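The shop is called Kosari, and if you didn't know to look for it you would walk right past, between a nail salon and the place that does vacuum belts. I went in May, mid-afternoon, with a notebook and a list of questions I mostly didn't get to. The owner asked me to leave names out of it ("put the shop's name in, the shop likes attention"), so I have.

What they do at Kosari is old workstations. They don't do gaming machines with lights, or laptops if they can help it. They do the big heavy towers that engineering offices and video houses buy and then clear out a few years later. The owner takes them in, opens them up, figures out what's worth saving and sells them on to people who want a lot of computer for not a lot of money. I'm one of those people, which is how I got talking to the owner in the first place -- I bought a tower there last winter for $259 and it has been on my desk ever since, humming away.

"Everybody wants to talk about the processor," the owner told me, clearing a spot on the counter for my coffee. "I want to talk about the case. You open up a good workstation and somebody thought about where your hands go. You open up a cheap one and you're bleeding in 5 minutes."

I laughed, and then I was shown the thumb. It's a pretty good scar.

The story of how the place started is a short one. Before Kosari there was a job at Penner, an office supply outfit across town, doing deliveries and then repairs and then, when the repair side shrank, a whole lot of standing around. When Penner cleared out its back storage the owner asked for the old towers and got them for the cost of hauling them away. "I had them in my dining room," I was told. "We ate in the kitchen for 2 years."

I wanted to know what happens to a machine when it first comes in, and it's less dramatic than I'd hoped. The side panel comes off. Then there's a fair amount of just looking. The owner looks for swollen capacitors, for dust packed into the fans, for cables somebody has forced the wrong way around, for screws that don't match the other screws.

"Mismatched screws tell you somebody's been in there," the owner said. "Could have been somebody good! But now I'm paying attention."

After that come the memory slots, and here I got a proper lecture, which I enjoyed very much. Workstation boards tend to have more slots than a regular home computer, and people buy a machine with half of them filled and then shove in whatever they find online. Sometimes it runs. Sometimes it runs for a week. The advice was to read the little diagram, if there is one, usually inside the side panel, and to fill the slots in the order it gives you, because the order matters and the slots all look the same.
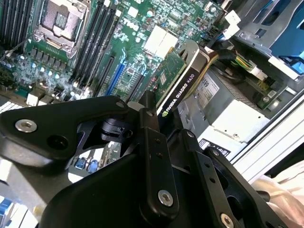 What's the first thing you check on a board before deciding whether to keep it?

The socket. Fans and drives are easy to swap, but bent pins under the processor can cost you the whole board, so I get a flashlight and look at those before I put any money into the rest.

I asked to see how that's done and we spent a happy while bent over a board with a magnifier. On the kind with pins in the socket, you look along the rows at a low angle and wait for one to catch the light differently from its neighbors. I couldn't find the bent one. The owner pointed at it with a toothpick and I still couldn't find it. I was told this was normal and that it had taken a lot of boards to get the eye for it.

"Keep the cover on when there's no processor in there," the owner added. "I don't care if it's only for a minute. Your sleeve is going to find those pins."

We got onto graphics cards next, which are the part customers argue over the most. Folks come in having read something on Trulla, a message board that half the shop's customers seem to live on, and they want the newest card that'll fit. The owner tends to talk them down. A big card needs power, the supply in an older tower may not have the right connectors, and then you're replacing that too, and on some of these machines the supply is an odd shape you can't get at a regular store.

"So I say, what do you do all day? And they say email and a little photo editing. Okay! Then let's leave the card alone and get you a better drive."

There was one job that didn't go this way. An architecture office called Erivon ordered a batch of refurbished towers for rendering and really did need the big cards, every one of them. The invoice was a little over $2000, the best the shop had ever had at that point, and there's a photocopy of it taped up by the register. The tape's gone yellow.

I asked what a beginner should buy for tools. A decent screwdriver with a magnetic tip, a wrist strap, a soft brush, and an egg carton for the screws. I asked about the electric screwdrivers I keep seeing advertised and got a long look.

"You can't feel anything with those," the owner said. "On a motherboard you want to feel the screw stop."

By then it was nearly closing and a man had come in with a tower under each arm, so I packed up my notebook and held the door for him. I did ask, on my way out, whether mine could take more memory. I was told to bring it by, and to bring the side panel too.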